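# Waxing a wooden table by hand

An old table, a tin of beeswax and a free afternoon: I can't think of a nicer way to spend a grey December day! 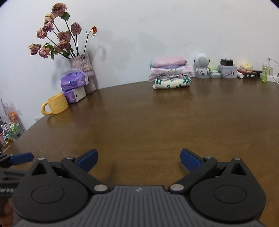
*Page last changed: 22 December 2024*

I've been waxing furniture since I moved to Istley and inherited a dining table that drank up every spill. This is the method Sunil Munasinghe taught me at the Trelard evening class, with a few changes of my own (he'd use twice the elbow grease).

It's for bare, oiled or previously waxed wood. If your table is varnished, wax will mostly sit on top and smear, so try a hidden patch underneath first.

## What you need

- 224 g tin of clear beeswax polish (I use Juška, but any soft paste wax will do)
- 4 lint-free cotton cloths – old T-shirts are brilliant
- fine sandpaper, 240 grit or thereabouts
- washing-up liquid and warm water
- a soft shoe brush, if you have one

## Cleaning

Put a small squirt of washing-up liquid in a bowl of warm water, wring a cloth out until it's barely damp, and wipe the whole top. Go over it again with plain water and dry it straight away. Then leave it overnight. I know, I know, you want to get to the good bit, but wax over damp wood goes cloudy and you'll only have to take it off again.

Rough patches can have a light rub with the sandpaper, always along the grain. Wipe up every bit of dust.

## Putting the wax on

Scoop out a lump the size of a hazelnut and fold it inside a cloth. Work it between your fingers until it softens, then rub it into the wood in small circles, finishing each section with long strokes along the grain. Keep it thin! My first go was so thick you could write your name in it.

Don't forget the edges. A rounded edge takes more wear than the middle, and I usually give mine a second pass.

Leave the wax for 20 minutes. In a cold room it may want longer; it's ready when it looks dull and hardly feels tacky.

## Buffing

Take a clean cloth and buff briskly, turning it as it clogs. This is where the colour starts to come up, and I still get a thrill from it every single time. The brush is handy for carved bits and legs.

Wait a day, then do a second thin coat. For a very dry table I've gone up to 5 coats over a fortnight, and it was worth every sore shoulder.

## Looking after it

Dust with a dry cloth, use coasters for hot mugs, and re-wax when water stops beading. Spray polish with silicone in it is best kept well away.

Next I'm trying the same thing on a set of Fora chairs, once I've got the old paint off them.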